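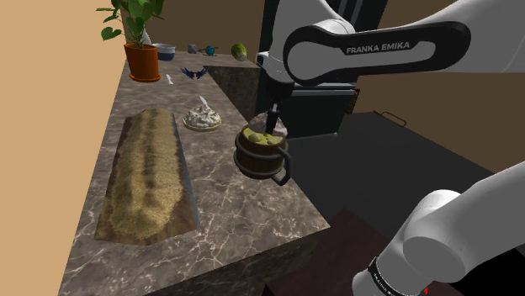
Teaching a simulated arm to move a mug: a walkthrough for the impatient

Posted Feb 14, 2022

You'd think a mug would be easy. You have been moving mugs since you were small. Then you sit down at the Kollavon teleop station, take hold of the controller, and discover that you have the fine motor skills of a sleepy bear.

This page covers recording demonstrations in the Westura kitchen with the Franka arm. It assumes you have Kollavon installed and the Drumier controller paired. If the Drumier light is blinking, it's not paired, whatever the menu says.

Before you record

Load the kitchen and reset it twice. The first reset sometimes leaves the bread a hair above its board and it drops when you touch anything.

Set translation scale to 40 percent. The default is 100, which was chosen by someone in a hurry. Leave rotation scale alone until you've done a few sessions.

Pick a camera view where both the fingers and the counter corner are visible, and stay with it. Switching views halfway through a demo flips your sense of left and right, and there is a flower pot back there waiting for you.

Recording the grasp

1. Bring the gripper over the mug, fingers pointing down and open. Stop. Let go of the stick for a moment so the arm settles.

2. Line the fingers up with the wall of the mug and keep away from the handle. The handle looks like the obvious thing to grab. It's curved, and the mug will swing on it like a shop sign.

3. Lower slowly, with one finger inside the rim and one outside. Our mug is the barrel one with the metal hoops, and it comes full almost to the top, so go in only as far as you need.

4. Close the gripper and wait for the force reading to stop moving.

5. Lift straight up. A little is plenty. If you lift it like you're proposing a toast, the policy will learn to propose toasts.

6. Move sideways, lower, open, back away. Press Save before you relax your hand – I've ruined more demos in the last second than in all the others.

What to keep and what to throw out

Keep small corrections. A demo where you drifted left and fixed it is useful, and the policy will drift left too. Throw out anything where you parked the arm for ages while you thought about lunch. Kollavon will trim idle time at the ends of a demo, but it won't touch the middle.

Also throw out collisions, even the funny ones. I kept one where the forearm swept the pie, and spent an evening finding out why the trained arm was so interested in dessert.

How many

For one mug and one start position, 50 good demos got us something usable. Once we randomized the start position we needed a lot more, and the set we train on now has 1,021. We recorded over 2,141 to get there, which tells you how the discards went.

Exporting

Choose Export, then Eide format, and tick "include gripper width." It's unticked by default. If you forget, the training run will go through without complaint and the arm will glide beautifully to the mug and never close its fingers.

Replay three or four exported demos before you start training. If the mug stays put while the arm mimes the whole thing, your object states didn't save, and you get to do the export again.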